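The Shirt Off Somebody's Back

I was 11 the first time I spent real money on a basketball jersey, and by real money I mean every dollar I'd made shoveling driveways that winter in Ploltmont. My mother thought I'd lost my mind. She held it up by the armholes in the store and asked where the rest of it was.

I wore that thing to school, to bed and to my cousin's confirmation (under a dress shirt, which fooled no one because you could read the number right through it). And then sometime in college it vanished. I've been buying old jerseys ever since, and a while ago I started wondering how many people out there are doing the same thing.

Plenty, as I found out when I drove up to Sinden for the Cartwright swap meet. It fills the old Cartwright gym one Monday every March, doors at seven in the morning, and if you show up at eight you're already fighting for a parking spot. A Monday! Who has a Monday free? Grown men and women who told their bosses they had a dentist appointment, that's who. I talked to four of them in the coffee line alone.
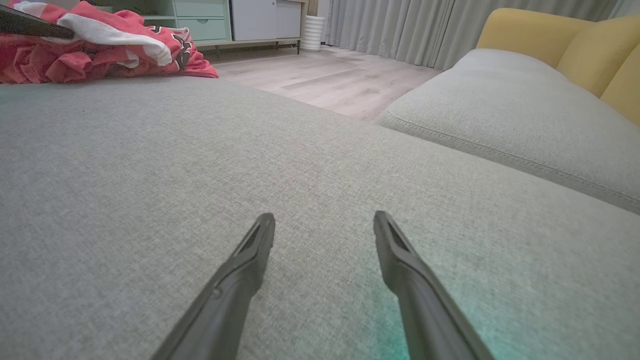
Kane Bright runs the meet, and he's been at it long enough to remember when it was six card tables and a box of donuts. He owns 1059 jerseys. He knows the number because his insurance company made him come up with one, and he spent a whole weekend in the basement with a clipboard. "I was hoping it'd be under 1000," he told me. "I'd promised my wife it was under 1000."

What I wanted from Kane was a price list in my head, some way of knowing when I was getting taken. He gave me a lecture about stitching instead. There's the heat-pressed kind, where the number is basically a big sticker and cracks after enough trips through the dryer. There's the sewn kind, with layers of twill you can feel with your thumb. And then there are the game-worn ones, which live behind glass and cost more than my car. Kane says to turn everything inside out before you even look at the front, and to walk away from any seller who gets nervous while you do it.

I paid 100 bucks for a warm-up shirt from a minor league team I'd never heard of, the Vonddale something, half the name had peeled off. I love it. I don't care that I overpaid, and Kane was kind enough to wait until I'd left the table before he shook his head.
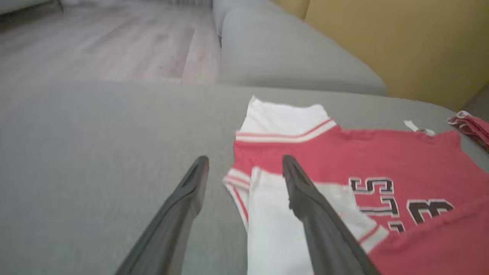
The person I keep thinking about is Natália Mikuš, who had the table by the fire exit and sold hardly anything all day. She repairs jerseys. People bring her a shirt with a ripped shoulder or a sagging number, and she fixes it with thread she's matched by eye, sometimes from a spool older than I am. She learned on hockey sweaters (much tougher fabric, she says, and much worse stains) and moved over to basketball when her nephew started asking.

Her rules for the rest of us are simple enough. Cold water, inside out, no dryer ever. Skip the wire hangers, they stretch the shoulders into little points. And please, she said, grabbing my sleeve, stop ironing the numbers! I've ironed so many numbers.

She also thinks people should wear the things. Half the guys in that gym keep theirs in plastic, and she finds it kind of sad. A few small pulls in the mesh don't bother her at all.

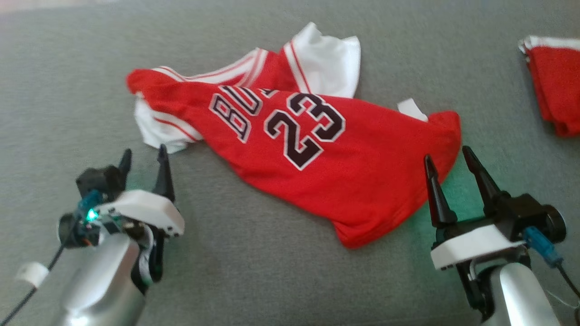 The red Chicago Bulls 23, a number fans know on sight.

I asked her which one she'd never sell, and she didn't even have to think. It's a youth medium, no team on it, that her nephew wore for one season before he shot up past six feet. She's mended it 3 times. It hangs on her kitchen door, next to the aprons, and he still steals it off the hook and tries to get his head through when he comes over for dinner.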